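Kitchen Robot Arms: Tips After a Bad Drop

By Sidra Arain

I get mail from people who want a robot arm to run the microwave. I have my doubts, and a fault on our own setup in June didn't cure them. The arm let go of a small block over the appliance when it had been told to hold on. The log listed the grip as good. Every move gets rehearsed in simulation before I allow it near a real counter, and I still don't trust a clean rehearsal.
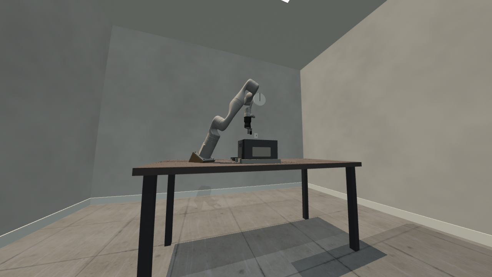 Check the height first

Most of the trouble starts with how far the fingers are from the lid. Sondton's setup sheet says to use the default hover and leave it alone. I wouldn't. Measure from the fingertips to the top of the appliance with the gripper closed, then again with something in it. Our stored height was 445 mm and the one we needed was 432. Write yours on tape and stick it to the table leg.

Don't believe the grip light

The light tells you the fingers stopped moving. They will stop on a crumb. Run 14 lifts with a wooden block before you go near a mug, and if one slips, start the count over. Rajput pads wear smooth fast in my experience, so wipe them with a damp cloth and look for shine.

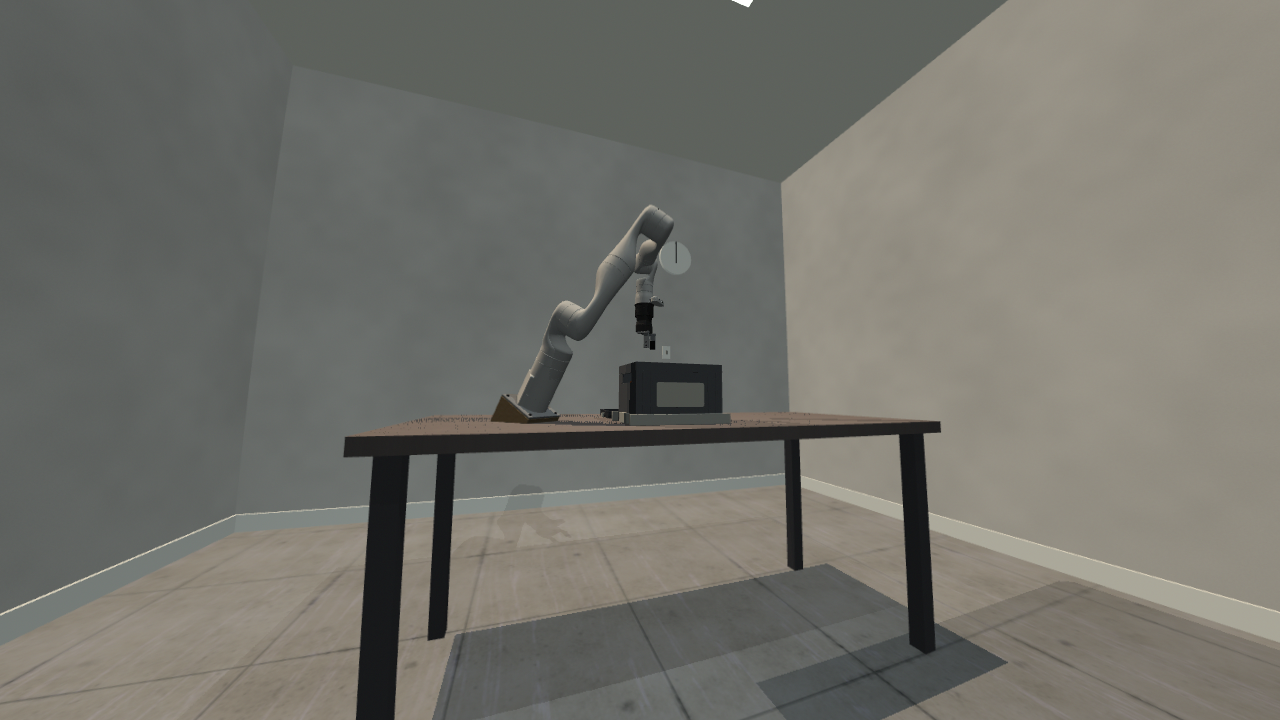

The fault code we got was 3936, which the manual describes as "minor." A full mug of soup coming down on a microwave is not minor in my kitchen. Treat any code during a lift as a reason to stop, cut the power at the wall and keep your hands out from under the wrist until the arm has settled. Support it before you release a brake.

Grunerari sells a soft lid mat for this problem. Don't lay it over the vents. A folded dish towel does the same job during testing, with the microwave unplugged, and it comes off before you cook anything.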